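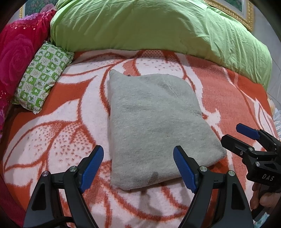 **Drudness** is a griddle dish of the Reltwood area, and also the name for the meal built around it. Thin batter, poured on a hot iron plate, filled with cabbage, smoked pork or river fish, then closed up and pressed. Eaten at the counter, straight off the iron. The closing step is called toweling. The cook brings the sides in to make a rough rectangle with soft, rounded corners, much like a folded gray towel laid on a flowered blanket, and one corner is often left pinched up in a small point so the diner has something to pull. Cooks from outside the area tend to roll it instead. Locals don't count that as drudness.

## Name

Origin unclear. The usual story ties it to an old word for a wet, heavy cloth, which would fit the folding. Another version says it was a family nickname. No written source for either one. Spelled "drudnes" on older menus, with one s.

## History

First sold from a lunch counter near the Reltwood rail yard, run by the Ristić family. The counter fed shift workers, so everything had to come off one plate and fast. Early drudness had no filling except onion and lard. Pork came later, when the family took over the smokehouse next door.

The counter grew into the restaurant Ristić, still open, which now has 2 floors. Downstairs is the original plate, upstairs is tables and parties. The plate has been resurfaced at least once and is the oldest thing in the building.

Damir Nikolaidis, who trained downstairs at Ristić, left to open Lutulov on the other side of the river. He brought in the fish filling and the sour cherry relish, both now standard. There was a quarrel over the relish. Settled, or at least dropped.

## Preparation

Batter is wheat flour, buttermilk, egg and a little beer. Rests 3 hours. The plate is held at 300 °F, lower than most griddle cooking, so the sheet stays pale and bends without cracking. Filling goes on while the top is still tacky. Long sides in first, then the ends. A flat weight is set on it for a minute or so and taken off before the edges brown.

Served with relish, raw onion and a spoon of the pan fat. No cheese, traditionally, though Lutulov puts it on the childrens menu.

## Serving customs

Diners sit facing the plate and the cook passes each one across on a wide blade. The first piece goes to whoever sat down first, not to whoever ordered first, wich can confuse visitors. Two pieces is a normal serving. Asking for a knife is allowed but gets you a look.

At Ristić the counter is not reserved and opens at 11 a.m. Upstairs takes bookings. Lutulov takes bookings for both and closes for part of April, when the fish supply is poor.

## Variants

- **Yard drudness:** onion and lard only, the old style. Off the menu at Ristić but made on request.
- **River drudness:** smoked or fresh fish, dill, cherry relish.
- **Sweet drudness:** plum butter, no weight used. Mostly a home dish.

## See also

- Griddle cooking
- Stuffed pancakes
- Reltwood smokehouses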